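Surell Hearing Room Audio Kit
For public meetings, town halls and legislative hearings 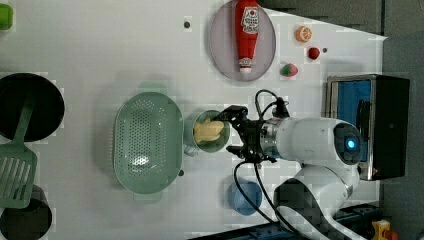 We love a good public hearing, and we love it even more when the folks in the back row can follow every word! The Surell kit has 18 desk microphones, one mixer and a recorder that starts a new file for each agenda item, so finding the debate on an amendment later takes a minute or two.

Siamak Zamani tuned the speech filter on recordings from Prorley council sessions — long ones, with plenty of people talking over each other.

Battery life: 34 hours per microphone
Seating: up to 600
Case weight: 47 pounds

The Menon caption display plugs straight into the mixer. Orders placed now ship in December.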